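Shelf Position and Small-Item Sales in a Campus Shop
Project report, Applied Statistics II
Guadalupe Espinoza

1. Background

The Cisneros building shop sells stationery, drinks and a changing selection of packaged candy. Prices are fixed by the supplier, Branberg, and the shop has no say in them. What the shop can change is where an item goes on the shelves by the register. The manager wanted to know if moving slow items to eye level was worth the restocking time, and agreed to let me set the layout for the fall term.

The question for this report is narrow: does shelf height change the share of transactions that include at least one bag of candy, once time of day is accounted for? Total revenue is outside the scope, as are drinks, which are kept in a cooler that cannot be moved. 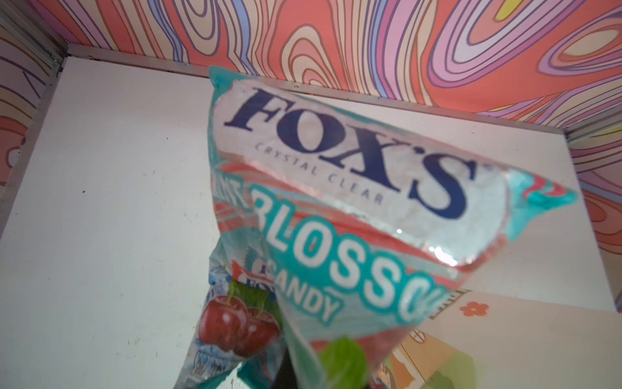

Page last changed: December, 4:40 p.m. (G. Espinoza)

2. Data

The register software, Skitia, exports one row per item scanned. Rows with the same receipt number were merged into one transaction. The raw export held 2,185 transactions. Three kinds of record were removed before analysis: voided sales, staff purchases, and sales rung up while the register clock was wrong after a power failure. This left 2,000 transactions, of which 1,112 were made before 2 p.m.

Each transaction was given a time block (before 2 p.m. or after) and a layout code (low, middle or eye level). The layout was changed each week in an order drawn at random before the term began. I did not balance the order for exam weeks, and this is a weakness. Two of the eye-level weeks fell close to midterms, when the shop is busier and people buy more snacks regardless of where they are kept.

Candy was defined by supplier product code. Chocolate bars and gum have codes of their own and were excluded. Mixed snack packs were a harder case: the supplier lists them under candy in one table and under snacks in another. I treated them as snacks and reran the analysis the other way to check (section 4).

3. Method

The response is binary, so logistic regression was used, with layout and time block as predictors and their interaction tested separately. Standard errors were clustered by week, as transactions in the same week share a layout and probably much else. With so few weeks the clustered errors are themselves not very reliable. I therefore also ran a permutation test in which the layout labels were shuffled across whole weeks.

The term paper version of this project included a literature section on color and packaging. It has been dropped here. Package color differs from item to item but not from one layout to another, so it cannot explain a layout effect in this design.
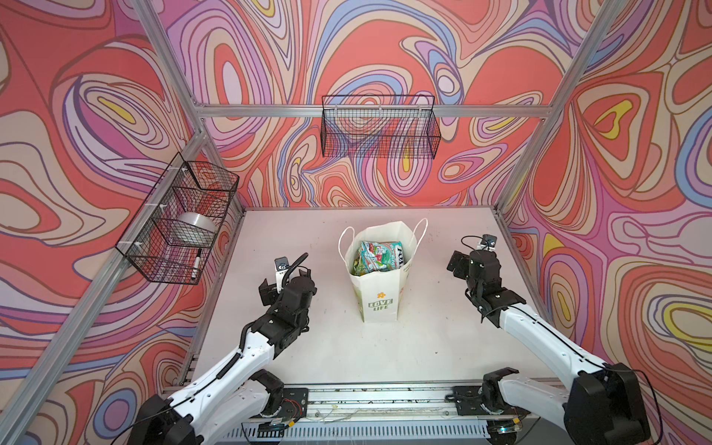

Figure 2. Patterned panels in coral red, lavender and blue, with aluminum corner posts.

4. Results

Eye-level weeks had the highest share of transactions with candy, followed by middle and then low. The regression puts the difference between eye level and low outside what would be expected by chance at the five percent level. The permutation test does not. I take the permutation result as the more honest of the two, given the number of weeks.

Time of day mattered more than layout. Afternoon transactions were more likely to include candy under every layout, and the gap stayed in place when the midterm weeks were left out. The interaction term was small and its sign changed depending on how the mixed packs were coded, so nothing is claimed about it.

Moving the mixed packs into the candy group raised the share under all three layouts and left their order unchanged.

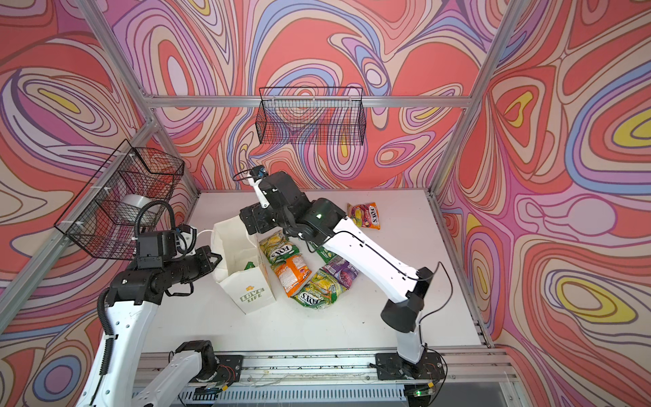 Figure 3. Work area with two robot arms; a black wire mesh basket hangs high on the back wall.

5. Problems with the data

Receipt numbers in Skitia restart when the software is updated. This happened once during the term and produced duplicate numbers, which my first script merged into single, very large transactions. The error was found when one "customer" had bought candy at 9 a.m. and again at 5 p.m. - on the same receipt. All tables in this report use the corrected script, which matches on receipt number and date together.

Restocking was not recorded. If an item ran out on the middle shelf at noon, the data show only that it stopped selling.
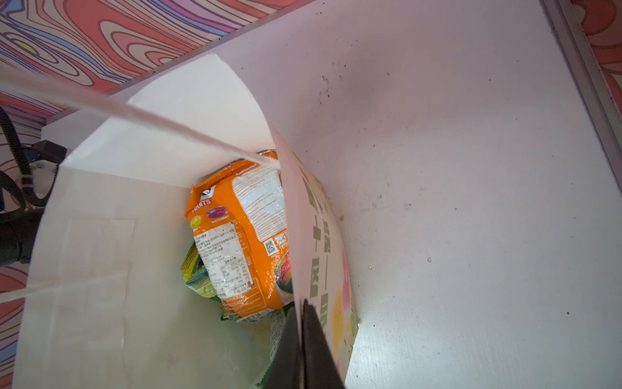 A paper log by the register would have fixed this at almost no cost, and I would add one before repeating the study. I would also keep each layout in place for two weeks at a time. Regular customers seemed to need a few days to find moved items, and with weekly changes a good part of each period goes to that adjustment.

6. Further work

The shop on Vorna Street uses the same register software and has agreed in principle to share its export for the spring term. Its shelves are taller and a fourth layout would be possible. The scripts will be rewritten to read both exports before then, with the product codes moved to a separate lookup file.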